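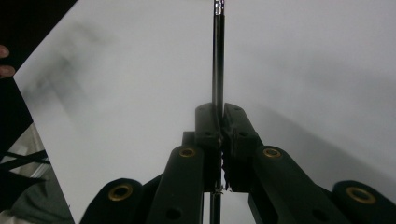 ## Week 5 – Automation at the packing bench, and the people at it

Notes for the second half of the session. Reading is the Stimik chapter, first half only. Bring the worksheet.

**Where we left off:** a job is a bundle of tasks. Machines take tasks, seldom whole jobs. So first question always – which task?

### 1. Gripping, quickly

- Two fingertip pads, linkage arms behind them, pivots. Pads come together, thing is held.
- Thin rods are a good test. Little surface to hold, and they can roll or tilt between the pads.
- People fix a bad grip by feel, without thinking. Try it with a pencil: pick it up by the middle, turn it to write. Count the small moves you make.
- Hand-held gripper = a person still does the reaching and aiming. Keep this in mind for section 3.

### 2. The Vovville case

Vovville packs art supplies, plant outside Bragança. 162 people on the floor. Sorting and boxing thin items was done by hand, trays of 500, then a Prullanen line came in for the boxing.

What changed on paper: boxing task moved to the line. Headcount on the floor stayed the same the first year.

What changed at the bench:

- Pace. Before, a worker could speed up before lunch and slow down after. Now the line sets it.
- Talk. Benches used to face each other. Now they face the belt. Comes up in almost every interview.
- Skill. Older packers could spot a bent tip by touch. The line sends rejects to a bin, and somebody checks the bin. Same knowlege, used far less, paid the same (for now).
- Blame. If a tray is short, who answers for it? Operator, supervisor, the supplier? Contract was vague.

Beatriz Marinho, shift lead, from the interview transcript: "I used to train hands. Now I train people to wait, and then be fast." Underline this, we come back to it with the deskilling debate.

### 3. Who teaches the machine?

Not in the textbook, so take notes.

Workers' movements can be recorded and used to train a robot. One way is to have the person do the task with a hand-held gripper in place of their own fingers. Questions for the workplace:

1. Is showing the task part of the job, or extra work? Extra pay?
2. Who owns the recordings?
3. Can a worker say no – really say no, with the supervisor standing there?
4. Does the person get told what it is for?

Vovville had no written rule on any of these when the interviews were done. A draft came in October, staff reps sent it back with 5 changes. Will post it if I get the OK.

### 4. Group work

Groups of 5. Pick one manual task you have done for money. Break it into steps, then mark each one: easy for a gripper / hard / don't know. Then write one paragraph on what is left for the person, and wether you would want that job.

Hand in one sheet per group, names on top. Deskilling vs. upskilling next time – read the second half of Stimik, skip the appendix.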